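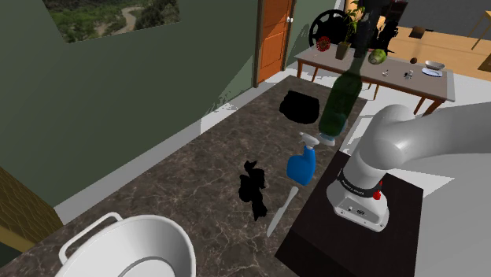
The Counter Problem

Every kitchen I have lived with has had one stretch of counter where things go to stay. You put something down there while you answer the door, and by October it has tenure. The mail joins it, then a battery that may or may not be dead, then the lid to something. By the time you need to roll out dough you are working on a patch the size of a paperback.

I spent a good part of October trying to get mine back, and several of you wrote in after the last issue to say you were fighting the same war and losing. So this month's long item is on counters.

I began, as people do, by buying something. The Hailu is a two-tier shelf that promises to double your usable surface. It does this in the sense that you now have two surfaces with junk on them. Assembly took an evening and left me with 11 screws, which went in a small dish, which went on the counter. I gave the shelf a fair trial. It is sturdy, and if you own a great many short things it may be what you need. Mine now lives in the garage, where it holds paint and looks much happier.

Then came the cleaning question. Stone counters have a reputation for toughness they haven't earned. Marble in particular will take a mark from lemon juice, vinegar, wine or tomato if you leave the spill sitting through dinner, and the dull patch it leaves is an etch in the surface, so no amount of scrubbing will lift it. Mild dish soap and warm water are fine for everyday use. Vinegar sprays are not, however often your relatives recommend them. Check the label on anything that comes in a bottle and says "natural," a word that also covers lemons.

Sealing helps with stains and does nothing about etching. I learned this after sealing everything twice. A reader in Verkberg writes that she has given up and now calls the marks patina, and that guests nod respectfully when she says it. I have tried the word out loud a few times and it does get easier.

What helped in the end was duller than a shelf. I cleared the whole counter onto the dining table and let things come back only when I went looking for them. The kettle was home within the hour. The salt, the oil and the cutting board followed by dinner. The toaster held out until morning. After a week the dining table still had most of a kitchen on it, including a melon baller and a timer shaped like a pear, and I was eating on the couch, but the counter was magnificent.

The second week was for finding the leftovers a home. Knives went in a drawer with a proper insert. Cleaning sprays moved to the high cabinet, away from anything a person might eat. The appliances I use on holidays went to the back of the pantry, behind the rice. The bread machine and I had a talk. It has gone to the swap shelf at the Gresturari, where I saw it was still available last time I looked, in case anyone is tempted.

A few of you asked about the Irport countertop bin, the one with the soft-close lid. It costs $199. For that money I would want it to take itself out to the curb. A bowl does the same job while you're chopping, and you can wash it with the dishes.

As for keeping the counter clear, I have one rule, and I break it: no paper. Once a single envelope is allowed to rest there, every other object in the house takes it as an invitation. The mail now goes in a basket by the front door, where I ignore it just as well as I did before. I have been at this for nearly 2 months and the rolling-out space is still there. I have yet to make any dough.

Next issue: the drawer under the oven, and whether yours is for storage or for keeping food warm. Check the manual before you write in. If you can't find the manual, try the drawer.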